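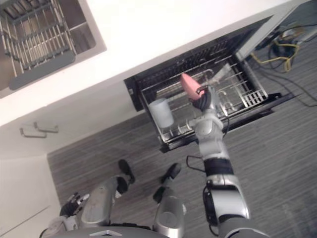

Melati Nugroho writes that after 13 months with the Lavcombe 605 in her rented flat, her glasses come out without the white film, and she only fills the salt when the lamp asks for it.

Lavcombe 605 dishwasher salt, coarse grain

The 605 is a pure salt for the softener of household dishwashers. The grains are large and do not pack together in the container - this was a problem with our older fine salt, and we have stopped selling it.

Pack: bag of 6 kg, with paper handle
Delivery: 6 working days, from our store in Fliddale
Not for cooking

How to use
Unscrew the cap in the floor of the machine. At the first filling, put water in the container before the salt. Use a funnel. Wipe away the grains which fell beside the opening, close the cap well and start a rinse programme without dishes. Please set the hardness of your water according to the manual of your machine.

Tablets with salt inside can be enough in soft water areas. In Didgate, where the water is hard, we advise to use the 605 also with tablets.

For larger orders please write to Aiman Ong at the Fliddale store. Opened bags cannot be returned.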